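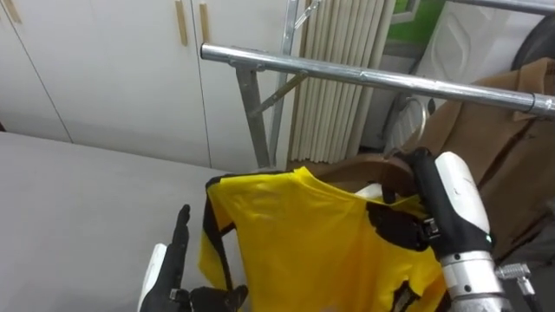

Sportswear on Wooden Hangers: Gallery, Titdale Sorting Room

Tronanberg handles returned and end-of-season sportswear for small club shops. The gallery covers one garment group, short-sleeved tops in light fabric, together with the hanger and the storage used for it. Captions are grouped by subject. Measurements are in millimeters unless stated otherwise. Page last revised March 2025.

Garment on hanger

Yellow short-sleeved top with black accent panels, on a brown wooden hanger. The fabric looks thin and glossy and falls in soft folds across the chest. Creases of this kind are left alone at the hanging stage; steaming is a separate step and is done by the rail, after sorting.

Color contrast

Saturated yellow next to black is the hardest pairing in the group to store. Dye transfer from the dark panels is checked on receipt with a damp white cloth, pressed for 18 seconds and lifted without rubbing. Tops that mark the cloth go to the Lehner rack and are hung singly, with a paper sleeve between neighbors. Tops that pass are hung with the rest of their size.

Neckline

A small patch of white shows just below the neckline. Size is read at the collar wherever a label is present, and the hanger goes in from the hem so that the neck opening is not stretched. For narrow collars the hook is passed up through the opening first and the shoulders are settled afterward – left, then right.

Hanger

Wood is specified for all tops in the group. The room moved from wire in December, after shoulder marks were found on stock that had hung through the fall. Hangers with a rough spot or a loose hook are pulled and sent to the repair bin. Sanding is done with fine paper only; no varnish is reapplied on site.

Work surface

Light gray, smooth and matte. Sorting surfaces are wiped before each batch. Zippers and pins are kept off them, as a scratch will catch thin knits. Surface height in the room is 730, which suits standing work for most of the crew but is low for long folding sessions.

Cabinets

White, flat doors, set in a row. Folded stock goes behind closed doors to limit fading; hanging stock is covered if it will stay out over a weekend. Shelf labels follow the Jerkura code: garment type, size, main color, accent color. A yellow top with black panels is therefore filed under yellow.

Rail spacing

Rail length is 800 per bay. Glossy fabrics slide against each other and work their way off the shoulder, so bays for this group are filled loosely and checked at the end of the shift. Bay 318 is reserved for tops waiting on a missing size label.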